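Apuntes de la asignatura Formatos de televisión
Tema 5: El concurso de transformación y la fatiga del formato
Profesora: Chaimae Ouazzani

1. Qué entendemos por formato

Un formato es un conjunto de reglas que permite repetir un programa muchas veces sin que el público sienta que ve siempre el mismo episodio. Estas reglas se escriben en un documento que el sector llama "biblia". En la biblia se indica la duración, el número de participantes, el orden de las pruebas, el tono del presentador y también lo que está prohibido cambiar.

En este tema trabajamos con un caso, el programa Hallell, producido por la empresa Ouali. Es un concurso de canto para personas que nunca han actuado en público. Tuvo 34 emisiones en su primera temporada y 33 en la segunda. La diferencia parece pequeña, pero la emisión que se eliminó era la de las audiciones fallidas, y esto cambió bastante el carácter del programa.

2. Las tres partes de la temporada

La temporada se divide en entrada, trabajo y salida. En la entrada conocemos a los concursantes. Para la segunda temporada se presentaron 991 personas y pasaron a la entrevista 612. Es un porcentaje muy alto, y el equipo de selección lo quiso así: prefería hablar con casi todos antes de escucharlos cantar.

En la parte de trabajo se repite cada semana el mismo esquema: ensayo, conflicto, actuación, valoración. Atención a la palabra "conflicto". En el lenguaje de la biblia no significa una pelea. Puede ser una canción demasiado alta para la voz, un viaje largo, una llamada de la familia. El guionista lo busca en el material grabado y lo coloca siempre antes de la primera pausa.

La salida ocupa solamente dos emisiones. Muchos alumnos piensan que la final es el centro del formato, pero en Hallell la audiencia de la final fue parecida a la de una emisión normal de la parte de trabajo.

3. La fatiga

Hablamos de fatiga cuando el espectador puede anticipar no solo qué va a pasar, sino en qué minuto. Los productores tienen varias respuestas posibles: cambiar al presentador, cambiar al jurado, mover el programa de día, hacer una edición con famosos. La última es la más cara y también la que gasta el formato con mayor rapidez - después de una edición con famosos es difícil volver a los concursantes anónimos.

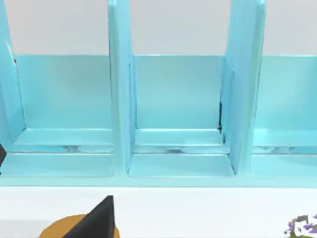 Para Taha Helmy, el término "fatiga" está mal elegido: el público de un concurso semanal quiere saber el minuto exacto en que llega cada cosa, y se enfada cuando se lo mueven. Según él, quien se cansa primero es la cadena.

Es una objeción que debemos tomar en serio. En Altley, un concurso de cocina de la misma empresa, el jurado se renovó por completo entre una temporada y otra, y las cartas de los espectadores pedían el regreso de los anteriores. Casi ninguna carta hablaba de las recetas. Podemos distinguir entonces dos clases de repetición: la que tranquiliza (la sintonía, las frases del presentador, el orden de las pruebas) y la que aburre (el mismo tipo de concursante con la misma historia personal).

4. El presentador

El presentador de larga duración tiene un papel doble. Es empleado del formato y, con los años, es también su memoria. Puede decir en directo "esto ya lo vimos en la primera temporada" y el espectador fiel se siente reconocido. Por otro lado, cuando se marcha, se lleva una parte de la biblia que nunca se escribió.

5. Ejercicio para entregar

Elijan un concurso que lleve por lo menos cinco temporadas. Comparen la primera emisión con la más reciente y escriban dos páginas sobre lo que se ha conservado. No hace falta resumir el argumento. Entrega: 29 de junio de 2022, en papel o por correo.

Lectura para el examen: capítulo de Loubna El Khatib sobre el montaje de la emoción, en la carpeta del curso. Se puede saltar la parte de derechos internacionales, la veremos en el tema 7.

Comentarios (3)

Nhàn Hoàng
Profesora, ¿vale un concurso que cambió de cadena en la mitad? El mío cambió también de nombre.

Chaimae Ouazzani
Sí, vale, pero indique en la primera página en qué temporada fue el cambio.

Khadija Ezzat
Yo dejé de ver Hallell justo cuando quitaron las audiciones fallidas. Me daban vergüenza ajena pero las echaba de menos.

Entradas relacionadas
Tema 4: El jurado como personaje
Tema 6: Skevach y el concurso sin eliminación
Cómo citar un programa de televisión en un trabajo

Esta página utiliza cookies propias para recordar sus preferencias. Si continúa navegando, acepta su uso. Aceptar | Más información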